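PRESS RELEASE

Rarham Seed Swap and Snack Morning returns to Hondbridge in April

Doors open at 10am in the tiled hall at Hondbridge, and entry is free. Bring seeds, bring neighbours, bring an appetite!
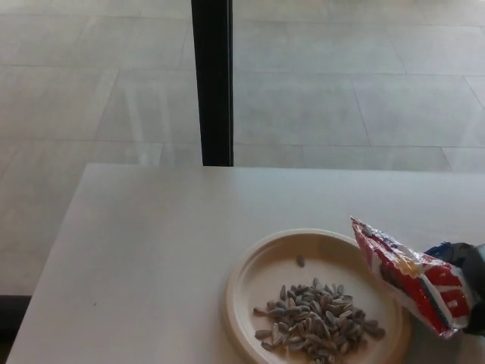
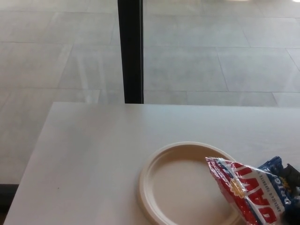
Sunflowers are the theme this year, and we could not be happier about it. Every visitor can take home a packet of 11 seeds for sowing, and there will be 300 packets to give out, all saved from plants grown on the Rarham allotments last summer. The snack table runs alongside the swap, with striped sunflower seeds in their shells served on plain round disposable plates, and each person gets a second, empty plate for the husks. Snack seeds are for eating and packet seeds are for planting, so please keep the two apart – last year a few people went home with the wrong ones.

"I grew up cracking sunflower seeds on my gran's back step and I still can't stop at a handful," said Bernadette Mbeki, who is running the snack table. "It's a lovely way to get people chatting. You stand there, you shell a few, and before long you're swapping tips on slugs with somebody you've never met."

Demetrius Okafor will be giving two short talks on growing tall varieties in small gardens, at 10.30am and again at noon. He'll cover staking, watering and when to cut the heads, and he is bringing one of last year's dried heads for children to pick the seeds out of (a wonderfully messy job, so old clothes are a good idea).

Mei Zamora has drawn a new growing chart for the height contest, which is open to all ages. There are 24 places in the under-twelves group and these do tend to go early. Names can be put down on the morning at the desk by the door.

Spare pots, labels and any vegetable or flower seed in a marked envelope will be gladly received on the day. The swap closes at 2pm.

Press contact: Keegan Sandhu, Rarham Seed Swap, Hondbridge

Related items
Bokerance plant sale: call for stallholders
Height contest results from last summer
Saving your own seed: notes from Desmond Mercado

© Rarham Seed Swap | Contact us | Back to top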